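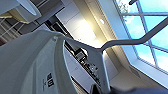 Guides / Automation at work / Housekeeping and facilities

How to bring a robot arm into a kitchen turnover shift

Updated 8th August

This guide is for shift leads and site managers who are adding a mobile robot arm to a cleaning and reset crew. It covers furnished apartments and staff kitchens, where one or two people reset a room between occupants. It does not cover commercial kitchens. Those have their own rules on food contact and equipment.

The steps come from the rollout at Ratomstead, where we run short-stay apartments on two streets. The arm is a Denutix on a wheeled base with a two-finger gripper and a camera at the wrist. If yours is a different make, the menu names will be different but the order of work should hold.

Before you start

You will need the following:

The arm, charged, with its wheel locks working
A tablet paired to the arm
Your current reset checklist, on paper
One person from the crew who wants to learn the system
A manager who can approve changes to the shift rota

The rota matters more than people expect. If the hours on it assume the arm will save time from the first day, the crew will end up doing the old job and the new one inside the old hours. We allowed an extra 30 minutes per apartment during the first part of the rollout and took it away one apartment at a time.

Step 1. Split the checklist

Sit down with the people who do the reset and go through the paper list line by line. Sort each line under one of these headings: person only, arm only, or shared.

Person only should include anything inside the oven or refrigerator, anything with glass, trash, and the final check. Arm only should be short at first. Ours had picking up light items from the table and putting them in a bin on the cart. Shared lines are the ones where a person sets something up and the arm does the repeating part.

Do this with the crew in the room. Brigitta Wyss had been on the apartments longer than anyone and moved several lines from arm only back to person only. One of them was "check items left by guests." The arm can lift a small object off a counter. Deciding if it is trash, lost property or part of the apartment's inventory is a different job, and it stays with a person.

Step 2. Set up the room

Open the blinds or turn on every light. Try not to do half of each, as mixed light gave us more failed picks than anything else. In kitchens with a big window, park the base so the wrist camera looks away from the glass for most of the task. There will be moments when it swings across the window anyway, and the system recovers from these if they are short.

Then:

1. Clear the floor between the door and the counter.
2. Roll the base into position and set both wheel locks.
3. Move loose cables back from the edge of the table. If one has to stay plugged in, mark it on the tablet as a keep-clear area.
4. Close the cabinet doors and drawers.
5. Take textiles off the work surface, or fold them flat and mark them too.
6. Press the stop button once and check that the arm holds still. Release it.

Do number 6 at every apartment, including the last one of the day. Cyril Pickering has a strip of tape on his cart that says STOP TEST and he will not unlock the tablet until he has done it.

Step 3. Teach the first task by hand

Start with a task that nobody minds repeating. Put the arm in guide mode, hold it just above the wrist and lead it through the motion slowly. The tablet records the path and the wrist camera view together. Go through it several times with the objects in slightly different places.

Keep the speed low. The default on ours was much too fast for a room with a person in it, and we have never gone back to it.

Watch how low the fingers travel over flat surfaces. Equipment lids, trays and cutting boards all sit a little above the tabletop, and a path taught on bare table will be too low when it crosses one of them. Teach the approach from above, stop, and then lower in a straight line. If there is a raised part on the object, teach that as a second height. The tablet lets you save heights by name, so use names the whole crew will understand. We had "lid," "lid 2" and "Wagner lid" for a while and had to delete all of them.
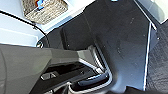
Once the heights are saved, run the task with nothing in the gripper and one person at the stop button. Look at the gap between the fingertip and the surface from the side, at eye level. The wrist view on the tablet is good for seeing what the fingers are pointed at and poor for judging distance, so get down and look. Then run it again with a real object.

Write down what happened on each run, in plain words. "Missed the box, closed on air" is more useful than an error code. Orsolya Fülöp, who handles our setup, asked for these notes from the start and used them to fix problems that the automatic log had filed under one heading.

Step 4. Decide who watches

Someone has to be in the room while the arm is moving. That person can do other work within reach of the stop button. They should not be in the bathroom with the door shut or out at the van.

This changes the shape of the shift. Two people who used to split an apartment by room now need to agree on who stays in the kitchen. At first we left this to each pair, and the same people got the kitchen every time. Now it rotates, and the rota shows it. Alcides Guerra asked for the change after he had spent most of March standing beside the cart, and he was right to ask.

Watching is work. Put it on the timesheet under its own code. If it is hidden inside "kitchen reset," the hours will look wrong and someone in the office will try to cut them.

Step 5. Review after 3 weeks

Pull the run log and read it together with the crew. Ours had 942 runs in it, and 164 of them had been stopped by a person. The first reaction in the office was that this was a bad result. When we read the notes, a large share of the stops were people pausing the arm to walk past it or to move something. Those are normal. You want people to use the button without thinking about how it will look in a report.

We wrote that into the site rules: stops are never used to assess a worker. If your manager will not agree to a rule like this, sort it out before you go further.

Things to look for in the log:

Tasks that are stopped in one apartment and run fine in another. Check the lighting and the parking spot.
Tasks that people have quietly gone back to doing by hand. Ask why. It may be faster, and then it should go back on the person list.
Long gaps between runs, which can mean the setup takes too long for what the task is worth.

We dropped two tasks after the review. Sorting flatware was one. It could be done, but the person watching could have finished it sooner.

What changes for the crew

There is less bending and reaching across tables. There is more setup, more looking at a tablet, and more stopping and starting. Some people like this and some do not. Wagner Teixeira went back to linen and hallways by choice, at the same pay, and that option should be open to anyone on the team.

Pay is the other point. Teaching and correcting tasks is skilled work. At Ratomstead the people trained to do it are on a higher grade, including when they are on a shift without the arm. The training takes two shifts, and we run it in a vacant apartment on the Queiroz Street side.

No one's hours were cut in the first season. I can't say what will happen after that, and I would not put a promise in a guide. Tell people what is decided and what is not, and tell them before they hear it from the supplier.

Common problems

The arm stops and the tablet says "view lost." The camera is probably facing strong light. Jog the wrist down toward the table and press resume.

The gripper closes but nothing is lifted. Check the height first, then the fingertips. Wipe the pads with a dry cloth.

The base drifts during a task. A wheel lock is off. Stop, lock both wheels and go through the room setup again from number 2.

The tablet will not pair. Restart the tablet before you restart the arm. If that fails, call Zernitz support and have the serial number from the base ready. They will ask for it twice.

Related guides: Writing a stop rule for your site; Timesheet codes for shared tasks; Storing and charging the cart overnight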